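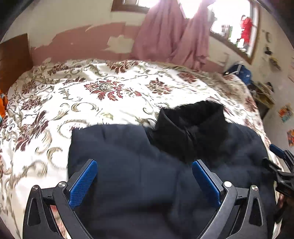
Dark garment with a black collar on a patterned bedspread, two hand-held grippers at work.

Gotitby garment handling set: README

Maintainer: Ynyr Hopkin
Annotation: Timo Kuhlmann
Last edited: August 10, 2026

What it is

A set of 1650 short clips of clothes being handled in ordinary rooms with hand-held grippers. People did all of it. There is no robot in any clip, so please stop citing the set as evidence that robots can put away laundry. It shows that a person holding two pairs of blue-padded tongs can sometimes manage a coat, slowly, and that's a much smaller claim.

What it's good for

Training or checking a policy on grasp points, edges and collars. Comparing how one piece of clothing looks spread out and bunched up. Annoying a perception model that has only seen grey tables and plain tea towels.

What it won't tell you

Whether a machine can do the chore. Our own test on the Brolter arm used a policy trained on the full set. It folded a T-shirt well enough in April and got nowhere with winter coats. The Haslam baseline did no better. We've seen the demo videos too, and we'd like to see the same coat done again on somebody else's couch.

Thick clothing

Padded jackets are tagged "bulky". They slump, they hide their own sleeves, and a grip that looks fine on the outer fabric may only have hold of the puff. Fur trim and drawstrings have tags of their own. Kuhlmann's labels are careful, but where a jacket is bunched up he was often guessing which part was which, and the confidence column says so. Use it.

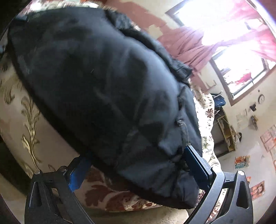 Known problems

- Bright windows wash out part of many clips. We haven't corrected the exposure.
- Floral and scroll patterns on bedding and upholstery throw off the segmentation masks. Expect bits of flower labelled as cloth edge.
- The lens bends straight lines near the borders. Calibration files are in the calib folder, except for the Jandmont rooms, where we lost them.
- The "success" field was filled in by the person doing the task. Treat it as an opinion.
- Clips tagged "fold" include attempts that were given up partway.

Splits

Split by room. Don't shuffle clips across rooms, or your model will learn the curtains and your score will flatter you. We did this ourselves in version 1 and had to withdraw the numbers.

Changes in version 2

Removed duplicate clips, renamed "couch" and "sofa" to one label, and took the word "autonomous" out of the project summary. It should never have been there.

Corrections go to Hopkin, with the clip number.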